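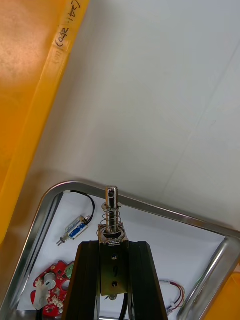 로잘리 하우저(Rosalie Hauser) 씨 작업대에 앉자마자 제일 먼저 들은 말은 "거기 팔꿈치 조심하세요!"였어요. 인사보다 먼저요. 로봇팔이 움직이는 범위 안에 제가 떡하니 팔을 올려놓고 있었거든요. 머쓱하게 의자를 뒤로 빼고 나서야 제대로 인사를 나눴습니다.

공유 작업실 마르나흐(Marnach)에 드나드는 분들은 이 로봇팔을 한 번쯤 보셨을 거예요. 이름은 스케투라(Sketura). 하는 일은 부품 정리입니다. 고장 난 기계를 뜯고 나면 나오는 솔레노이드, 기판, 전선 뭉치 같은 것들을 쟁반에서 집어 통으로 옮기는 거죠. 듣고 나니 솔직히 좀 부러웠어요. 저희 집 서랍 사정을 생각하면요.

"처음엔 집 부엌에서 만들었어요. 식탁 한쪽을 차지하고 2년을 버텼는데, 같이 사는 사람이 이제 밥 좀 편하게 먹자고 하더라고요. 그래서 7월에 여기로 싸 들고 왔죠."

옮겨 오고 나서 제일 달라진 게 뭐냐고 물었더니 의외로 공구 얘기가 아니라 책상 얘기가 나왔습니다. 부엌 식탁은 다리가 흔들려서 팔이 멈출 때마다 쟁반까지 같이 떨렸대요. 여기 책상은 꿈쩍도 안 한다며 손바닥으로 탕탕 두드려 보이시더라고요(그 소리에 옆자리 분이 깜짝 놀랐어요).

그리퍼는 몇 번째 버전이냐는 질문에는 잠깐 말이 없다가 웃으셨습니다.

"손가락만 26번 다시 깎았어요. 끝이 너무 뾰족하면 기판 구멍에 걸리고, 너무 뭉툭하면 얇은 전선 밑으로 못 들어가요. 하나를 맞춰 놓으면 다른 부품이 말을 안 듣고. 깎은 걸 다 모아 둔 봉지가 있는데 차마 못 버리겠더라고요."

그럼 제일 까다로운 부품은 뭘까요? 저는 당연히 스프링 달린 플런저 쪽일 줄 알았어요. 동그랗고 반질반질하고, 보기만 해도 미끄러울 것 같잖아요. 그런데 로잘리 씨는 고개를 저었습니다.

"금속은 얌전해요. 모양이 안 변하니까요. 브래킷이 있으면 납작한 면을 찾아서 거기를 물면 되고요. 진짜 골치는 전선이에요. 전선은 집을 때마다 다르게 생겼어요. 어제 잘되던 자리를 오늘 잡으면 고리가 풀리면서 옆에 있던 커넥터까지 줄줄이 딸려 올라와요." 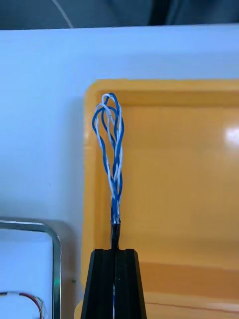

"그래서 꼬아 놓은 전선은 고리 쪽을 안 건드리고, 한데 모인 밑동을 물게 했어요. 고리 쪽을 물면 벌어져서 답이 없어요. 밑동은 좀 두툼하니까 손가락이 잡을 게 있죠. 말로 하면 간단한데 그걸 알아내는 데 가을이 다 갔네요."

밑동을 어떻게 찾느냐고 물으니 화면을 돌려서 코드를 보여 주셨어요. 저는 반도 못 알아들었지만, 선들이 벌어진 정도를 보고 제일 촘촘한 구간을 고르는 방식이라고 합니다. 처음에는 헤이우드(Heywood)라는 그리퍼 제어 보드에 딸려 온 예제를 그대로 썼다가 다 갈아엎었고요.

"예제는 블록 집는 거였어요. 나무 블록! 제 쟁반에 그런 착한 물건은 하나도 없거든요."

통 색깔 얘기도 재미있었어요. 주황빛이 도는 노란 통은 로잘리 씨가 좋아서 고른 색이 아니래요. 파란 선과 흰 선이 그 앞에 있으면 카메라로 구분하기가 편해서 골랐다는데, 대신 조명이 통에 반사돼서 번쩍이는 게 새로운 고민거리가 됐다고 합니다.

"등을 옆으로 밀어 보고, 종이도 덮어 보고, 별짓 다 했어요. 지금은 그냥 밝기를 80퍼센트로 낮춰서 써요. 그래도 가끔 반사된 빛을 부품인 줄 알고 집으러 가요. 허공을 아주 정성껏 집어요, 얘가."

저는 그 대목에서 한참 웃었는데 로잘리 씨는 진지하게 메모장을 펴더니 '반사광, 각도 다시'라고 적으시더라고요. 방해한 건 아닌지 살짝 눈치가 보였습니다.

혼자 만드는 게 지칠 때는 없었냐고도 물어봤어요.

"있죠. 한번은 케이블을 반대로 꽂아서 모터 드라이버 2개를 한꺼번에 태웠어요. 냄새가 사흘은 갔어요. 그때는 덮개 씌워 놓고 한동안 쳐다보지도 않았고요. 다시 꺼낸 건 그냥 부품 상자가 꽉 차서였어요. 손으로 정리하기가 너무 싫었거든요."

(이 마음, 저는 너무 잘 압니다.)

다음 계획은 닌몬트(Ninmont)라고 이름 붙인 두 번째 팔이래요. 한쪽이 전선을 들고 있으면 다른 쪽이 커넥터를 잡아서 엉킨 걸 풀게 하고 싶다고요. 아직은 어깨 관절만 있고, 나머지는 종이에 그린 그림입니다. 그림을 보여 달라고 졸랐는데 커피를 쏟아서 안 된다고 하셨어요.

도면은 공개할 생각이 있는지도 물었습니다. 손가락 도면은 정리되는 대로 작업실 공용 폴더에 올리고, 코드는 주석을 좀 고친 다음에 올리겠대요. 주석에 욕이 너무 많다면서요. 저는 고치기 전 버전이 더 궁금하다고 말씀드리고 왔습니다.

2020년 11월 12일, 마르나흐에서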